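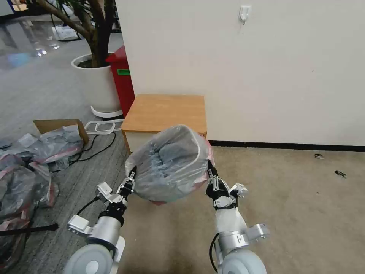
Gray fabric packed in a clear plastic bag, by a low cabinet with a light wood top.

FOR IMMEDIATE RELEASE
Mar 2, 2020

Wastham Linen Share opens spring collection, wants your spare fabric

WASTHAM - Spare blankets, curtains, sweaters, cloth of any kind. Wastham Linen Share is taking all of it again from today, and this year it wants everything bagged in clear plastic before it reaches the door.

The change follows a messy January, when some 200 bags came in over the winter drive and most of them were black trash sacks. Every one had to be opened, tipped out and packed again.

"Clear bags, please. That's the whole message," said Catinca Furtună, who runs the collection. "If we can see gray cloth through the side we know which shelf it goes to and we dont have to undo your good folding."

How to pack:
Wash and dry everything first. Fold it flat, one kind of fabric per bag. Press the air out until the bag makes a firm block, then fold the top edge over. No tape - it tears the bag and the bags get used again. Labels welcome but not needed.

Maximum weight is 10 pounds a bag. Heavy curtains, split them over two.

Bags can be left at the Rotik Street room or at the Bukivier laundromat during opening hours. Pickup from home is possible for anyone who can't carry, call ahead. Pillows, duvets and shoes are not accepted this time, storage is full.

Sorted fabric goes to households setting up a new home in Wastham and to the Gebretsadik sewing workshop, which cuts worn pieces into quilt squares and cleaning cloths. The workshop made 384 quilt squares last year and hopes to reach 800 with this collection.

"We use the dull colors most," said Uwe Albers, who teaches the beginners class at the workshop. "Grays, browns, old sheets. People apologize for them when they hand them over. Those are what we run out of frist."

Free clear bags at both drop-off points while they last. One roll per household.

Collection runs until the shelves are full. Closing date will be posted on the door at Rotik Street and at the laundromat.

Press contact: Catinca Furtună, Wastham Linen Share, Rotik Street, Wastham

- ends -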